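Thu 12 August
Notebook, grasp planner / perception. Continued from the page with the timing table.

Started at the replay of yesterday's failed runs. The problem is still the same one: the planner gives a good grasp for the bear, the arm goes to the pre-grasp pose, and then the approach is rejected by the collision checker at the last step. In the log it says only "start state in collision", without the name of the pair. I added the pair name to the message. I should have done it in December, when we moved to the new checker and I lost two days on a similar thing.

With the name in the message it was quick to find. The pair is fingertip and "object_unknown". So the checker believes that the hand is already touching something before it moves. There is nothing at that place. The points come from the bear's fur. The depth at the edge of the bear is noisy, the segmentation mask is smaller than the bear, and what is left outside of the mask becomes an unknown object. It is a thin shell of points, and the hand is standing in it.

What I tried, in this order:

Made the mask bigger by 2 pixels. Better, but the shell is still there on the side of the arms.

Made the mask bigger by 19 pixels. The shell disappears, but the mask now eats part of the white box behind the bear, and then the planner thinks the space behind the head is free. This is dangerous, I do not want it.

Removed the small clusters in the cloud before making the unknown object. The limit is 100 points. It works for the bear, and the white box stays complete. But I am afraid for small real things, for example the feet of the chicken, if the segmentation misses the rest of it.

I keep the third one for the moment, with the smaller mask growth together. The parameter is in the scene config under the filter section, not in the code. Please do not change it in the code.

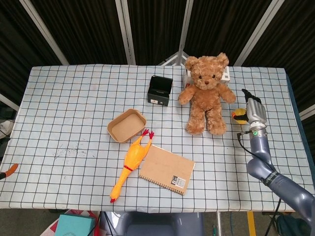 Giraldo Manipulation Group, Motion and Perception Software

I left the table in this layout for the afternoon tests. The bear has the white box behind it and the yellow toy between it and the fingers, so it is a difficult case for the hand. The tray, the chicken and the notebook are more in the open, and I use them to see if the filter breaks something which was good before. The black box has the lid up. The checker takes the lid and the box as one convex shape, so the inside is treated as full. For today it does not matter, we do not put anything inside.

Another thing I noticed with the tablecloth. The plane fit is stable, but the plane is placed a little too high on the side near the partition. I think the black pleated panels give almost no depth and the fit takes some wrong points from there. I cropped the cloud before the fit, at the back edge of the table. After this the height is the same in each run. I must write the crop in the table frame and not in the camera frame, otherwise it will be wrong when the head moves. Now it is in the camera frame. To do.

Danuta Pietrzak came and we looked at the approach together. Her opinion is that the filter only hides the problem, and the correct solution is to let the checker ignore contacts between the fingertips and the target in the last part of the approach. I agree in principle. But the shell is not part of the target for the checker, it is a different object, so her rule alone would not help. We need to attach the shell to the target first: any unknown cluster which touches the target and is thinner than a fingertip is joined to it. She will look if the Cirkgate branch has this already. I remember some function like this there, but with a different name.

Afternoon. Ran the set again with the new filter. The approach to the bear was not rejected any more. The planner takes around 2 seconds now, and I had expected it to be faster with fewer objects in the world. I looked at the profile and most of the time is in building the distance field, which has always the same size. So the number of objects has not much effect. The field could be limited to the table. Not today.

The notebook is still bad. The grasp sampler proposes only grasps from the top, across the whole cover, and they are too wide for the hand. For flat things we need the candidates at the edge, or a push first. I opened a ticket and put the cloud with it.

To do:
crop in the table frame
join thin clusters to the target (with Danuta)
limit the distance field to the table
test the cluster limit with the chicken alone
tell the Celtwood people that the error message has changed, they parse it in their script

The config is pushed to my branch. The logs from the afternoon are on the shared disk, in the folder Motura, under filter tests.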